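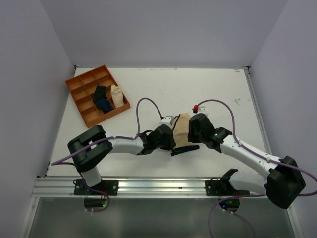

Chapter 7
Setting Up and Maintaining a Two-Arm Folding Cell

7.1 Scope of the chapter

Earlier chapters treated the single arm as a unit. A cell with two arms sharing one tabletop has the same parts twice over, plus a set of faults that belong to neither arm alone. The example used throughout this chapter is a cloth-folding cell with a compartment tray at one side of the table. The procedures apply with small changes to any bench cell in which two arms are fixed to a common rail.

The reader should already be able to power an arm up and down safely (Chapter 3) and read a joint error log (Chapter 5).

7.2 The rail and the mounting plates

Both arms stand on black plates fixed to an aluminum rail along the front edge of the table. The rail is the reference for everything else in the cell. If a plate shifts by even a small amount, both the reach of that arm and its position relative to the other arm will be wrong, and no adjustment in software should be made until the plate has been checked.

Plate fasteners are checked with the arms powered down and supported. Work from the outer fasteners toward the center, and mark each one with a paint pen once it has been brought to the specified torque. In the Sadis maintenance schedule, which this book follows, the check is repeated after the first 50 hours of running and every 500 hours after that.

7.3 Cable routing

Most stoppages in a new cell come from cables. Each wrist carries a camera module, and the camera cable has to follow the forearm past the elbow and back to the base. Two points need slack: the short arch between the camera and the wrist, and the longer loop near the base.

A loop that is too short pulls on the connector when the elbow opens. A loop that is too long can catch on the rail or sweep across the work. To set the length, move the arm by hand through its full working range and hold it at each extreme. The cable should never be straight, and it should never touch the other arm. Tie it only to rigid links -- a tie placed across a joint will cut into the jacket.

7.4 Wrist cameras

After any camera is removed or replaced, its position relative to the gripper must be measured again. The usual method is to place a calibration board flat on the table and record 30 views from different wrist poses. Reject any view in which the board is blurred or partly hidden. If the remaining error is still above the limit, inspect the bracket before repeating the procedure. Loose brackets account for more failed calibrations than poor lenses do.

7.5 Gripper alignment over soft material

Cloth gives little warning of a bad grip. Set the closing height with the thinnest fabric the cell will handle, then run 3 trial picks at each edge of the work area. Record left and right results separately.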